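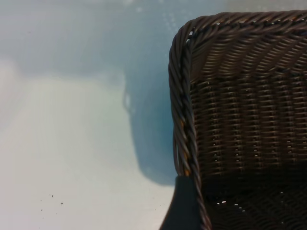 How will the lower beds at the Halim terrace garden be watered once the old channel is closed?

Water will come from a buried tank on the fourth terrace, fed by the same spring and released through a timed valve.

The channel, a stone-lined open run that drops down the east side of the garden, closes on Monday for relining. Surveyors from Plikach measured its losses last year and found that 30 percent of the flow entering at the top never reached the rose beds. Most of it escaped at the joints beside the second flight of steps, where roots from the old hornbeam hedge have lifted the lining stones.

Marcelino Urquijo, head gardener at Halim, said the hedge would stay. The roots will be pruned on the channel side only, and a clay barrier set 90 centimeters deep between hedge and stonework. Each lining stone has been numbered so that it can go back in its original place. Lime mortar will be used throughout, and work stops on any night when frost is forecast.

The temporary tank holds 3,971 gallons. Damian Bühler of Caritex, the contractor for the pipework, said the valve would open twice a day, at 5 a.m. and again after closing time. The upper two terraces are not affected – they draw from a separate pipe laid when the citrus house was built.

The rill in the lower court will be dry during the work. Its water lilies have been moved to the holding pond behind the nursery, together with the irises from the margins. The box edging will be watered by hand where the temporary line does not reach.

Visitors should use the west steps. The east steps and the path below the hedge are closed to the public until the channel has been refilled and checked for leaks, a test that takes 4 days. The garden expects to reopen both in November. Tickets bought for the east side tour can be exchanged at the Bodia gate, which keeps its usual hours.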